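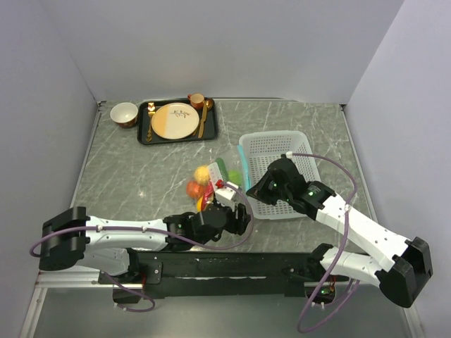
Apartment with a deeded parking spot vs. one without - worth it?

tutik_b
Hi all! We're down to two condos and I'm so excited I can barely sleep. Both are two-bedroom, both on the same street, same year built. The one in Parkero Court has a deeded garage spot. The one in the Turnier building has no parking at all but it has the big corner living room with windows on two sides, and it's on the 4th floor, so you see right over the trees. HOA is $130 a month more at Parkero. We have one car and use it maybe twice a week. What would you do?

onu_lane
Oh I love this question! Take the corner unit. Light is the one thing you can't add later. I've lived in a corner place for years and I still get up early in June just to have coffee in the living room. Street parking is annoying in the snow and fine the rest of the time.

grayson_hts
Disagree with Onu, sorry. Deeded parking sells. When we listed our last place, half the people who came through asked about the garage before they'd even seen the kitchen. Also check whether the spot really is deeded or just assigned. Those are very different things and listings mix them up all the time.

tutik_b
Deeded, it has its own parcel number. Our agent Hamish MacKinnon pulled it for us. He's leaning toward Parkero too, but he did say the Turnier floor plan is the nicer one to live in.
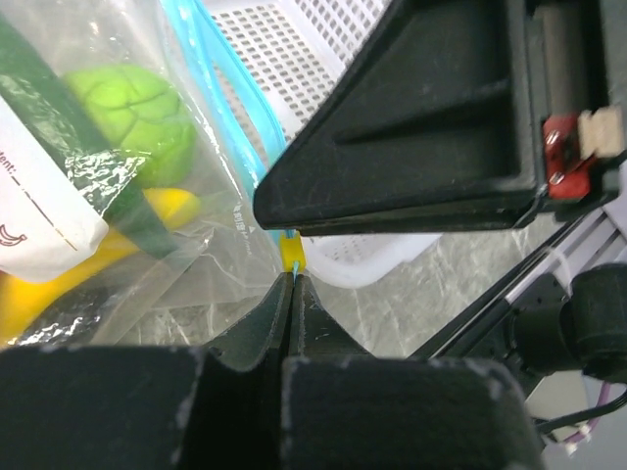
The other thing I forgot to mention is storage. Parkero gives you a locker in the basement, a decent size, you could get two bikes in there. Turnier has a walk-in closet off the hall and that's it. But what a closet! It has a window!

pelham_rae
A closet with a window is a home office, congratulations :) I'd go for Turnier too. Have you read the reserve study for both? That would settle it for me faster than the parking.

grayson_hts
Seconding the reserve study. And ask what the extra 130 covers. If heat and hot water are in there, Parkero may come out cheaper.

tutik_b
Hot water yes, heat no. Reserve study for Turnier looked healthy, roof is new. Parkero wants to redo the garage membrane and they haven't said how it gets paid for.

grayson_hts
Ah. OK, that changes things a bit. Garage membranes are not cheap and as a spot owner you may carry more of it than the people without one. Read the declaration, the section on limited common elements. I still wouldn't write Parkero off, but I'd want it in writing before the offer.

onu_lane
See! Corner unit! You can rent a spot in the lot behind the bakery for 100 a month if you ever get sick of circling the block, my neighbor does.

grayson_hts
Over ten years that adds up to a lot of money with nothing to sell at the end of it.

onu_lane
True, but they'd only need it in winter. And they get ten years of sunsets.

pelham_rae
How big is the difference in square feet?

tutik_b
Parkero is just over 1000, Turnier is a little under but feels bigger - the hallway at Parkero eats up so much room. We're going back to see both again tomorrow at 5 so we can catch the evening light. I'll bring a tape measure and report back!

pelham_rae
Check the water pressure while you're up there. And go stand in that closet for me.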